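Chapter 4
Evaluating a Packaged Two-Arm Workcell

4.1 Scope of the chapter

Chapters 1 through 3 treated the arm, the gripper and the controller as separate purchases. Many buyers do not purchase them that way. They receive one quotation for a bench, two arms, wiring and software, and must decide whether the package suits the job. The present chapter works through one such decision from first reading of the data sheet to acceptance test.

The package is the Sutanto bench cell, sold by Plonau as a kit or fully assembled. The buyer is a garment rental firm whose returned shirts are folded by hand before storage. Soft goods are a hard case for any gripper. A shirt has no fixed shape, its edges move when touched, and an error in the first fold carries into every later one. Claims made for rigid parts in the same data sheet should not be assumed to apply.

Terms used in the chapter: cell, the arms together with their work surface and enclosure; cycle, one garment from pickup to release; intervention, any point at which a person touches the garment or stops the arms.

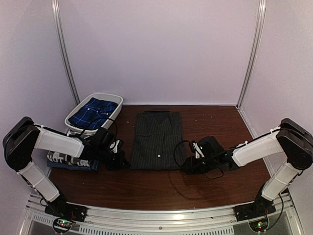
DUTPORT, June

The trial cell has its two arms mounted at the front edge of the table, one on each side, with pale panels enclosing the other three sides. A dark gray pinstriped shirt lies folded between the grippers, and a plastic basket toward the back-left corner holds a folded plaid one. The circuit boards are located under the arm bases. The reader should note this position now, as access for service is one of the items scored in Section 4.5.

The trial was supervised by Danica Ivanov for the buyer and Merja Harju for the supplier. They agreed in writing on three points before power was applied: which garments would be used, what would count as an acceptable fold, and who could declare an intervention. The test set was 63 garments, run in 2 sessions. After every 10 cycles the log was read and signed by both parties.

4.2 Reading the quotation

The quotation listed arms, bench and enclosure on one line and software on another. Installation was priced separately. Spare finger pieces did not appear at all, and Ivanov requested a revised copy before going further. Table 4.1 gives both versions.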